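Wilen tinnitus diary project: where we are in July
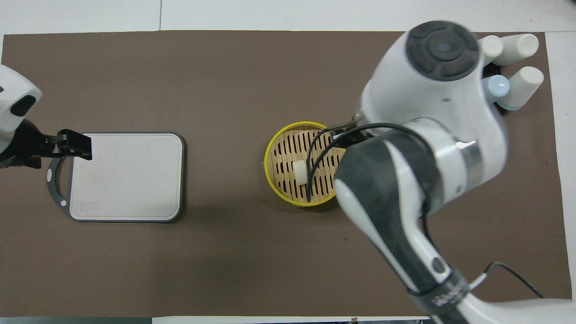 Hi all, quick catch-up for the Kruger fund, and sorry it's a bit of a jumble (I wrote half of it between clinics). We now have 64 people keeping the nightly diary, up from 21 in the spring, and most of them fill it in before bed like we asked. The morning page is patchier. I think it's too long, so Laiba Usmani is cutting it down to eight questions and we'll try that for a month.

Hearing tests are done for everyone except the newest group. Jidby fixed the booth door, so we're not losing afternoons to hallway noise anymore, hooray! Money is fine. We spent almost $1000 on postage, more than I'd planned, and I'd like to move a little over from travel to cover it if that's okay with you.

Still to do: the sleep scores, and a decision on whether people who work nights get their own group. I lean yes. More once I've talked to our stats person.

Last updated: July, 4:15 p.m.

Comments

marcy_t: Shorter morning page, yes please. I kept skipping the last part.

Dev: Will night shift folks still be able to join?

Related
Getting a hearing test at Wilen
Vemeo headphone loan: how to sign up
Tinnitus and sleep, spring notes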